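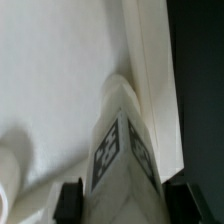
Why does a white wall look a different color in one place than in another?

A painted wall sends back whatever light reaches it, and the light in a room is never even, so a single can of white will give you brighter and grayer patches across the same surface.

Interior Surfaces, Session 3
Looking at white walls before you touch them
Handout prepared by Nataša Zupan

Welcome back, everyone, and thank you for bringing your notebooks this time! Last session we spent the whole evening on fillers and ran out of time before we got to the part I like best, which is simply standing in a room and looking. I know some of you are eager to get a roller in your hands. We will get there, I promise, but please give me this one session first.

Texture and sheen

Most of you will have written "white, smooth" for your wall at home. Go back and look again from close up, with your cheek nearly against it. A wall finished with a roller usually has a fine grain to it, little raised points left by the nap, and that grain scatters the light. The wall at the top of this handout has that sort of fine texture, a bit grainy and slightly matte, and you can see how it goes from bright white near the top left to something a touch grayer toward the middle. If you had to match a patch in that grayer part, and you held your sample card up in the bright part, you would very likely go home with the wrong can.

Sheen is a separate matter from texture, though people mix them up all the time (I did for years). A matte paint can sit on a very smooth wall, and a glossy one can sit on a rough one. Write them down separately in your notebook, please, on two lines, so that you can compare them later.

Shadows

A soft shadow on a white wall is one of the easiest things to mistake for a stain. There is a gray one with a blurred, rounded outline on the left side of our wall, thrown by something standing close to it. When you are surveying a room on your own and you meet a gray patch like that, move whatever is nearby, or hold your hand between the wall and the lamp, and see if the patch changes. If it shifts, leave it out of your notes. If it stays exactly where it was, mark it lightly in pencil and come back to it with a damp cloth.

The edge of a shadow is useful too. Soft edges generally mean a large or scattered source of light, a window on a cloudy day for instance, while a small bare bulb gives you a crisp one. Hrvoje Stan, who taught this course before me, used to carry a little lamp in his coat pocket and hold it flat to the wall so the beam ran sideways over the paint. Every bump and old brush mark jumps out under that kind of light - it can be quite upsetting the first time you try it in your own living room.

Our sample boards

There are 17 boards on the long table, all painted white, and I have taken the names off the fronts. The paints are Kaler, Drisov and Mamani, each over either bare plaster or an old coat. Board 51 (the numbering comes from the old set, please don't go hunting for the other ones) has been left half primed, so handle it by the edges.

Work in pairs. Choose a board and look at it flat on the table, then upright by the window, then under the lamp. Write a few words each time without looking at what your partner has put. After that, swap boards with the pair next to you. I would like to hear where you disagreed, so don't tidy your notes up before we talk.

Words we will use

Nap: the length of the fibers on a roller sleeve. Longer nap, heavier texture.
Flashing: shiny or dull patches in dried paint, often over filler that was never primed.
Holiday: a spot the roller missed. Very hard to find on white over white.
Raking light: light that runs nearly parallel to the wall.

For next time

Read chapter 2 of the Cerkero booklet, the part on primers, and skip the pages on wallpaper paste unless you are curious. Pick one wall at home and look at it in the morning and again after dark, with the same lamp on that you normally use. A page of notes is plenty, and sketches are very welcome. Old shirts next time, please, as the rollers are coming out at last!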